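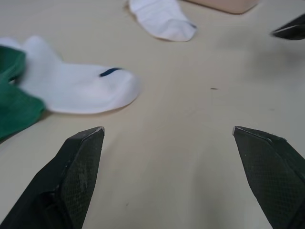 发酵圆白菜的加盐量按重量计算,不按体积。先把这一条讲清楚,后面的内容都以它为前提。每100克切好的菜丝加2克盐,菜芯和外叶去掉之后再称。细盐和粗盐的堆积密度不同,同样一汤匙,重量可以差出很多,食谱里写“两匙盐”而不写盐的种类,等于没有写。操作的台面也影响称量:在图中这种光滑的浅米色台面上,撒出去的白盐不容易看清,漏掉的部分常常没有补回去。加盐应当在盆里进行,盆放在秤上,去皮归零之后直接往里加。

(这里停一下,问听众有没有人家里的秤只能读到整克。如果多数人是这种情况,就讲下一段的换算;如果不是,直接跳到切丝。)

只能读到整克的秤,称小份盐误差偏大。做法是多切一些,每200克菜丝配4克盐,按倍数往上加,一次称完整批的盐,再分次撒。不要一小份一小份地称,误差会累积。Zollow的那台厨房秤在低量程有一个问题:慢慢往上加盐时,读数会停住不动,因为它把缓慢的变化当作漂移修正掉了。把盐先称在小碟里,碟子一次放上去,读数就正常。其他牌子有没有同样的情况,自己拿一撮盐试一下。

切丝。

丝的宽度决定出水速度。切得细,细胞破损多,盐渗得快,成品偏软;切得宽,出水慢,需要多揉,成品有咬劲。同一批里宽窄要一致,宽窄混在一起时,细的部分已经过软,宽的部分还没有入味。擦丝器比刀稳定,但最后一小块不要用手推,留下来用刀切。菜筋粗的部分斜着片薄,不必扔。

外叶留两片完整的,洗净备用,装坛时盖在最上面。

揉盐。

盐撒下去之后先静置,再揉。刚撒完就用力揉,菜丝容易折断,出来的水并不比静置之后揉的多。静置到菜丝表面发亮、盆底见到一层水,开始揉,一把一把攥紧再松开。判断标准:抓起一把轻轻挤,水能连续流下来。只是滴,就再放一会儿。冬储的圆白菜水分少,到这一步往往仍然偏干,允许补盐水,盐水浓度与菜丝相同,即100克水加2克盐。不要补清水,补清水等于把整坛的盐度往下拉。
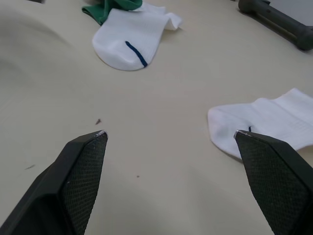

图:两根黑色夹指呈张开状态,内侧为细密的网状纹理。

装坛。

分层装,每装一层就压实一次,目的是排出夹在菜丝之间的空气。压的时候从中间往边上走,气泡沿坛壁上升。装到坛肩以下为止,上面留空,发酵头几天液面会抬高,装得太满会溢出来,带走的是盐水,之后液面回落,顶层就露出来了。

顶层露在空气里是最常见的失败原因。乳酸菌不需要氧,长在表面的霉和膜状酵母需要氧。盖上留好的外叶,再加压重物,液面必须没过外叶。压重物可以用玻璃块、上釉的陶片,或者装满盐水的食品袋。袋子里用盐水,是考虑到万一破了不会稀释坛里的液体。石头要慎用,含碳酸盐的石头遇酸会溶出,表面起泡,成品的酸度也会受影响。

(口头补充:Šimko这种带水封槽的坛子,槽里的水会蒸发,隔几天看一次。槽干了,封就没有了。坛体本身没有别的讲究。)

温度。

温度决定的不只是快慢,还有菌群更替的次序。起始阶段由异型发酵的明串珠菌占主导,产气多,产酸不强,香味物质大部分在这一段形成。酸度升高之后它们退下去,耐酸的乳杆菌接替。温度偏高,第一段被压缩得很短,很快变酸,香气单薄,质地也软。温度偏低,第一段拉长,风味更完整,代价是等待。厨房里凉快的角落可以,灶台旁边不行,冰箱顶上也不行,那里比看上去要暖。

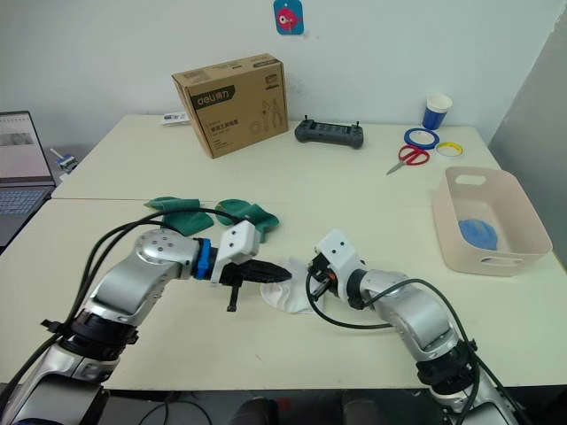
起始阶段的产气在第二天到第四天最明显。液面有泡,菜丝整体被顶起来,这时每天开盖压一次,把气放掉,液面压回去。用密封罐的人尤其要注意,不放气会顶开盖子或者使罐子开裂。带水封槽的坛子能自行排气,但菜丝仍然可能被顶到液面以上,检查不能省。

气味在这几天会有一段不太好闻,带硫味,属于十字花科蔬菜的正常情况,随后减弱。需要警惕的是腐败的臭味,以及菜丝发黏、拉丝,颜色转成粉红或发黑。粉红色多半与盐撒得不匀有关,局部盐度过高,某些酵母占了上风。出现这些情况整坛丢弃,不做挑拣。

表面一层白色、平滑、没有绒毛的膜,通常是产膜酵母,撇掉,擦净坛壁,补足液面。有绒毛的、带颜色的是霉,按整坛丢弃处理。这一点各种书的说法不一致,有的写刮掉即可,本讲采用保守的做法。

记录。

每坛做一张卡,写菜丝净重、盐重、装坛的月份、放置的位置,以及每次尝的结果。Kamil Zeman在Dunow做的那组对照,六月装坛,同一批菜丝分成两坛,一坛留在厨房,一坛放地窖,第49天同时开坛。厨房那坛酸度尖锐,菜丝塌软;地窖那坛酸味较圆,咬下去有声音。两坛的盐度完全相同,菜也是同一批,差别只能归到温度上。他的卡片写得很全,其中有一栏记的是液面到坛口的距离,建议照抄这一栏。

(如果有人问他用的什么坛:两坛都是Šimko。如果问地窖的具体温度,回答没有连续记录,不给数字。)
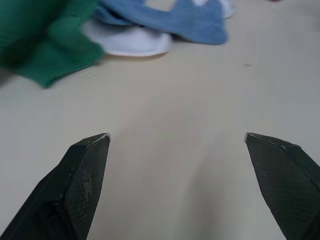

酸度的测量,家用条件下试纸够用。蘸液体,不要把试纸贴在菜丝上,读数偏差大。液体从坛子中部取,顶层的液体受补水影响,不能代表整坛。Flivex的试纸在酸性一端分格较细,缺点是色卡印得偏暗,要在日光下对照。电子测量笔更准确,前提是按说明校准过,长期没有校准的笔不如试纸。

没有测量工具的,就按时间和口感走。先尝,酸味清楚、生菜味消失之后,才考虑移入冷藏。移冷藏时把坛里的液体一起装进去,没过菜丝。冷藏不会使发酵停止,只是变慢,过几周再尝会比入冰箱时更酸,所以喜欢淡一点的人应当提前收。

调味料放在最后讲,时间不够可以略去。葛缕子、杜松子、月桂叶都在揉盐之后加入,拌匀再装坛。大蒜可以加,切片有时会变蓝绿色,是蒜自身的成色反应,不影响食用。胡萝卜丝和苹果丝含糖高,加多了起始阶段产气更剧烈,放气要更勤。凡是加进去的配料,重量都要并入菜丝总重,重新算盐。

常见提问备查。

能不能少放盐:能降一点,但软化和变质的可能都会上升,低盐的坛子要放在更凉的地方,尽早吃完。

加碘盐行不行:多数情况下可以正常发酵,抗结剂会使液体略微浑浊。

要不要加老卤引子:不需要,菜叶上自带的菌足够。加老卤会跳过起始阶段,直接进入强产酸的部分,香气受损。

吃之前要不要洗:不洗。嫌咸就少放别的盐,下锅炖的时候尤其如此。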